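Umport (spacecraft)

Umport was a small solar-orbiting probe built to measure the solar wind and the dust between the orbits of Earth and Venus. It was operated from the Otberg ground station and returned data for most of its planned mission before contact was lost. It was later recovered by a group of former staff and radio amateurs led by the engineer Dagmar Danko, and sent data again for part of a second orbit.

Design

The spacecraft was a drum-shaped, spin-stabilized probe with a launch mass of 224 kilograms. Solar cells covered the outside of the drum, and the main antenna was mounted on a short mast along the spin axis. Umport carried no onboard recorder. Measurements were sent to the ground as they were made, and anything collected while no station was listening was lost.

Two transmitters were fitted, only one of which could be powered at a time. The second was meant as a spare and had a lower output. Attitude was adjusted with cold gas thrusters fed from a single tank.

Instruments

The main instrument was the Vlček particle analyzer, which measured the speed and direction of protons in the solar wind. A magnetometer sat at the end of a folding boom. The dust detector, a set of thin metal films that registered impacts, was added late in the design and shared a power line with the magnetometer. The two could not be run together at full rate – a limit that shaped the observing schedule for the whole mission.

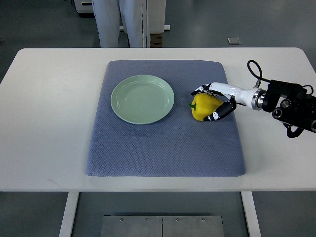

Primary mission

Umport was planned to work for 900 days. The first months were spent on calibration, and the boom was extended in July after a delay caused by a sticking latch. Regular science operations followed, with one listening period a day at Otberg.

The particle analyzer worked throughout. The dust detector recorded fewer impacts than expected, and part of its data was later discarded when two of the films were found to be reporting electrical noise. Contact ended shortly before the planned close of the mission. The review blamed the main transmitter, and commands to switch to the spare brought no reply.

Recovery

The probe's orbit brought it back toward Earth years later. By then the Otberg transmitter had been taken apart, and the command format survived only in paper manuals and in notes kept by Danko. Her group rebuilt the command encoder in software, called Cirkeck, and borrowed time on a larger dish.

A weak carrier signal was picked up on the frequency of the spare transmitter. It is not known when the switch had taken place. The group turned telemetry back on at the lowest rate and found the battery dead, though the solar cells still gave enough power to run the particle analyzer. The magnetometer did not respond.

The thrusters were tried once. The tank had lost its pressure, and no change in the spin axis was measured. As the probe moved away the signal faded, and the last usable frame was received after 1,000 hours of listening.

Data

Records from the primary mission were first stored on magnetic tape and have since been copied. The recovery data are kept as a separate set, as the clock on the spacecraft had drifted and the times are less certain. The source code for Cirkeck was released along with them.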